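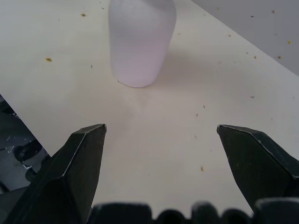
My opinion on pale objects hardened this spring, and it is that they are out to get me. We have been working on grasp scoring, meaning the bit of software that looks through the wrist camera and decides how good an idea it would be to close the fingers now. Give it a coffee can with a loud label and it is full of confidence. Give it a smooth whitish container on a white table, with only a soft gray shadow to say where one stops and the other starts, and it goes all philosophical. The edges it likes to hang its hat on are barely there. The crumbs, on the other hand, are lovely and crisp, and our first model scored one of them above the thing we wanted picked up.

So the method. I call it Okorance, which I picked because the domain was free and have regretted in every meeting. The old scorer, Prarnex, looked at one wrist image and gave one number. Okorance takes a short run of wrist images during the approach and asks whether the number is settling down or jumping about. If it jumps, the arm backs off a little and comes in from a slightly different angle. There is no new sensor and no bigger network. I would have liked a bigger network. The budget had views.

We ran 600 approaches, split evenly between old and new, on a mix of dull pale things and a few colorful ones to keep morale up. On the colorful ones there was no difference worth a chart. On the pale ones, bad closes (fingers shut on air, or on the shoulder of something that then went over) dropped by 35 percent. The price is time. An approach takes around 20 percent longer, most of it spent in the backing off, and watching it you do feel like you're behind someone at a parking meter.

I should say that the 35 is flattering. A fair chunk comes from two containers that Prarnex was hopeless with, and if you take those out the gain shrinks to something I'd describe as "nice." The write-up has both numbers. The slide deck, which I did not make, has one. 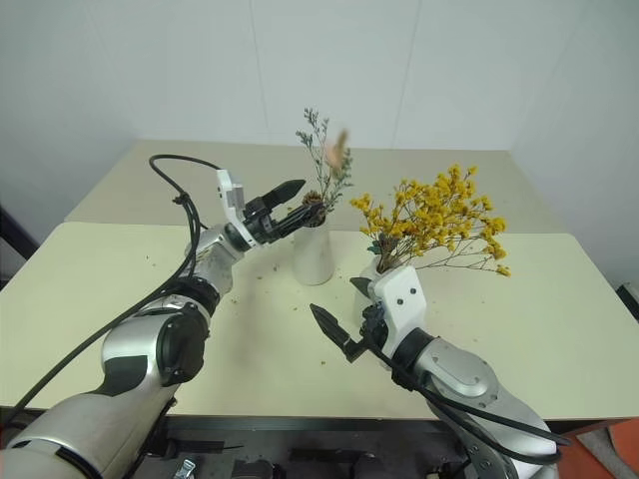
Flowers and other poor decisions

Two arms make everything worse, so naturally we did that next. A plain white vase was already hard for us. Put dried stems in it and the scorer has the opposite problem, with detail everywhere and most of it no good to grab. The pinecone-looking head at the mouth of the middle vase is my particular enemy. It is dark and full of hard edges, right up against the white rim, and Okorance scores it very steadily. Steady was supposed to mean good. Steady, in this case, means it is sure about the wrong thing.

The yellow bunch is a different kind of trouble. It leans so far to the right that the scorer's idea of where the middle is ends up somewhere out over the table. I tried masking out the plants with Segura, our in-house segmentation tool, and it did help, in the sense that the arm then knew precisely where not to look. It also masked part of a vase in 30 of the trials, and I still haven't worked out what those have in common.

Next job is to let the two wrist cameras vote. At the moment each arm scores on its own and they never compare notes, much like the people who programmed them. I have half a script for it, and a folder called Zulosix_final_v2 that I'm afraid to open.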